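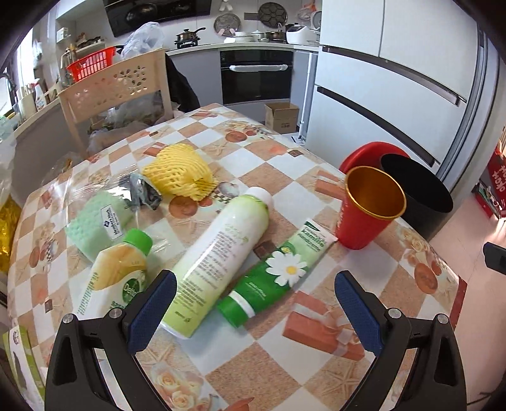 Department of Parks and Countryside Management

Chapter 5: Path Surfaces and Drainage

Filed under: Outdoor Recreation | Course Texts

Most damage to a footpath is caused by water. This chapter sets out how runoff is led off a path before it gathers speed - chiefly by crossfall, side ditches and stone cross-drains. The worked case is the Trillmont lakeside path, 300 metres long, surveyed by Haris Marwat in December.
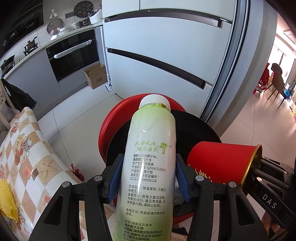
Fig. 5.3 Bottle with white screw cap, label in Chinese

Section one defines crossfall and explains how it is measured on site. Readers who know the term may go straight to ditch spacing.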